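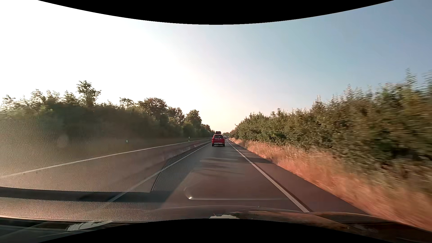
Município de Pakia > Participação > Orçamento participativo > Perguntas frequentes

Perguntas frequentes sobre o orçamento participativo

Quem pode apresentar propostas?

Qualquer pessoa com 16 anos ou mais que resida, trabalhe ou estude no município de Pakia. As associações, empresas e partidos políticos não podem ser proponentes. Os seus membros podem apresentar propostas a título individual, sem indicação da entidade no formulário.

Os eleitos locais podem participar?

Não podem propor nem votar os membros do executivo, os chefes de gabinete e os adjuntos. Os membros da assembleia municipal e das assembleias de freguesia podem votar, mas não propor. A regra foi introduzida na última revisão do regulamento, por iniciativa da deputada municipal Yaqin Lei, e aplica-se também a quem suspendeu o mandato.

Quantas propostas posso entregar?

Até 2 por edição. Se der entrada uma terceira, são consideradas apenas as primeiras, por ordem de registo. A substituição de uma proposta já registada exige desistência expressa e só é possível enquanto decorrer o prazo de submissão.

Que requisitos tem a proposta de cumprir?

Deve incidir sobre matéria da competência do município, ter localização definida e ser executável no prazo de dois anos. São excluídas as propostas que:

- configurem apoio à venda de bens ou prestação de serviços por entidade determinada;
- dependam de parecer vinculativo de entidade externa que não seja obtido durante a análise técnica;
- impliquem despesa de funcionamento permanente sem cabimento no orçamento municipal;
- repitam projeto já inscrito no plano plurianual de investimentos.

É preciso apresentar orçamento?

Não. A estimativa de custo é feita pelos serviços. O proponente pode juntar elementos que considere úteis (planta, fotografias, preços de referência), sem caráter vinculativo.

Quantas assinaturas são necessárias?

As propostas de âmbito de freguesia não precisam de subscritores. As de âmbito municipal devem ser acompanhadas de 102 assinaturas válidas, com nome completo e número do documento de identificação. As assinaturas ilegíveis ou repetidas são anuladas; o proponente é notificado e dispõe de 10 dias úteis para suprir a falta.

Como é feita a análise técnica?

Cada proposta é distribuída à divisão competente, que emite parecer fundamentado. A lista provisória é publicada em julho. Da exclusão cabe reclamação, a apresentar em 10 dias úteis, decidida pela coordenadora do processo, Ye-ji Seol. Da decisão sobre a reclamação cabe recurso para o presidente da câmara.

Duas propostas semelhantes podem ser fundidas?

Sim, com o acordo escrito de ambos os proponentes. Na falta de acordo, seguem separadas para votação. A fusão não altera o limite de propostas por pessoa.

Como se vota?

Na plataforma Zitasell, com autenticação, ou presencialmente nas juntas de freguesia de Tretow e Palaniappan e no balcão de atendimento dos Paços do Concelho. Cada eleitor dispõe de um voto de âmbito municipal e de um voto de freguesia. A votação eletrónica encerra às 23h59 do último dia; a presencial, às 17h00.

Posso alterar o voto?

Não. Depois de confirmado, o voto é dissociado da identidade do votante e deixa de poder ser localizado.

Existe um número mínimo de votos?

Nas propostas municipais, são necessários 2000 votos para que o projeto seja declarado vencedor. Não havendo nenhum que atinja o mínimo, a verba transita para a edição seguinte. Nas propostas de freguesia vence a mais votada. Em caso de empate, prevalece a de menor custo estimado.

O executivo é obrigado a realizar os projetos vencedores?

O regulamento obriga à inscrição da verba na proposta de orçamento do ano seguinte, que carece de aprovação pela assembleia municipal. O incumprimento do prazo de execução tem de ser justificado por escrito no relatório anual.

Onde consulto o estado de execução?

No relatório anual, disponível na plataforma e nas juntas de freguesia. O relatório indica, por projeto, a fase, o valor adjudicado e os desvios face à estimativa inicial.

Relacionados

Regulamento do orçamento participativo (texto consolidado)
Formulário de recolha de assinaturas
Como intervir nas sessões da assembleia municipal
Direito de petição: prazos e tramitação
Atas da assembleia de freguesia de Tretow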